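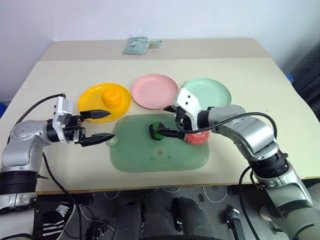 Slide 1: two arms at a table, one gripper on a round green object.

Thanks for having me. I have 2 cases and then time for questions.

Slide 2. The Verari petition. Husband and wife both gave an address in Urberg, and the court there took the case on that basis. Neither had lived in the town. The decree came through in January and he remarried soon after. Pause here. Ask the room who thinks the second marriage stands.

Slide 3. What residence means. A mailbox is not a home. Judges look at leases, utility bills, school records, where the car is registered. Read out the short list from the handout, page 2, and skip the rest.

Slide 4. The Prernex filings. An agency charged each couple 4000 for a package: forms, an address, a local mailing service. It handled 204 petitions. Clerks noticed when the same apartment number, 1409, kept turning up on them. Don't get into the criminal side, the appeal is still open.

Slide 5. After a decree is set aside. Property transfers, pensions, wills. People who thought they were single are married again on paper. Use the Dogbe house sale if we are on time. If we are running late, go straight to slide 6.

Slide 6. For your own intake. Ask for proof of address at the first meeting and keep a copy. Ask who filled in the forms. If a client already has a decree from somewhere they never lived, tell them not to remarry until it has been checked.

Questions. Repeat each one into the microphone.

Last updated: 2nd April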